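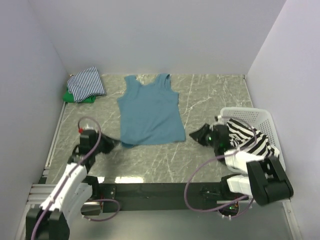 How many cards do I need before we can play our first game of Dromolwood?

Each player needs a deck of 100 cards and two Wardens, and you can build both decks for a two-player game out of a single base box with a little left over for swapping.

Section 2: Setting Up Your First Game

Welcome back! If you've read Section 1 you already know the story of the drowned forest and why everybody in it is so cross with everybody else, and if you skipped it, that's fine too, you can come back to it on a rainy evening. This section takes you from a freshly opened box to the moment the first player draws a card. Give yourselves plenty of time the first go through. It gets much quicker.

Sorting the box

1. Take out the two sealed bricks of cards and the small packet of Wardens. Keep the shrink wrap away from little kids and cats, please.

2. Split the cards by the color of the border. Green is Rootfolk, gray is Millers, orange is Lanternmen, and the black-bordered cards are Weather, which belong to no faction at all and have their own pile.

3. Look for the cards with a tiny acorn in the lower left corner. These are the starter cards, and they're the ones you want today. Everything else can go back in the tray until you've got a game or two behind you.

Note: The acorn is easy to miss on the gray cards. Tilt them toward a lamp and it shows up better. We made it darker in the second printing after a good many of you wrote in.

Building the starter decks

4. One player takes Rootfolk and the other takes Millers. (Lanternmen are great fun, but they bend the rules in ways that make more sense once you know what the rules are.)

5. Deal the starter Weather cards evenly between the two of you, face down, and shuffle your share into your own faction cards. Count your deck. It should come to 100. If it comes up short, check the bottom of the tray, where cards love to slide under the cardboard insert.

6. Shuffle well. A brand new deck clumps together, so do it more times than feels polite, then let your opponent cut.

Caution: Please don't bridge-shuffle the Wardens. They're printed on thicker stock and a crease will mark them for good, which means your opponent will always know which one you're holding back.

Laying out the table

7. Set your deck face down on your right, with space beside it for a discard pile, which we call the Bog.

8. Place one of your Wardens face up in front of you and the other face down behind it. The face-up Warden is awake and can act on your first turn. The one behind is asleep, and you may look at it whenever you like.

9. Put the Millpond board between the players with the wheel arrow pointing at whoever is going first. To decide that, each of you flips the top card of your deck, and the higher number in the corner wins. Shuffle the flipped cards back in. If you tie, flip again.

10. Put all the sap tokens in one pile where both of you can reach. Take two each.

11. Draw seven cards. If you don't care for your hand you may put the whole thing back, shuffle, and draw six, but only once. I'd encourage new players to keep nearly anything with a Sapling in it.

Note: If you own the Stastwood expansion, leave it in its box for now. It replaces the Millpond board with a longer one and changes step 9 completely. The expansion has its own leaflet, and the two sets of instructions don't mix happily.

Keeping score

12. Each player starts at zero on the ring track. The first to reach 128 rings wins, and yes, that's a big number, but a well-timed Flood can be worth a whole row of the track, so don't give up when you're behind.

13. If you'd like a shorter game, agree before anybody draws that you'll stop the first time the mill wheel comes all the way around. Whoever has more rings at that point takes it.

Caution: Don't change the target score partway through. We've seen this cause more grumbling than every Weather card put together.

A word on older copies

Cards from the Czarnecka test printing, of which there were 700 sets, use a slightly different back. You can play with them, but don't mix them with the current cards unless both players are using opaque sleeves. The updated wording for those cards was put together by Da-eun So and is current as of July 15, 2023. Where a test card and this manual disagree, follow the manual.

Once your hands are drawn and your tokens are out, turn to Section 3, which begins with the Dawn step and the first player's draw.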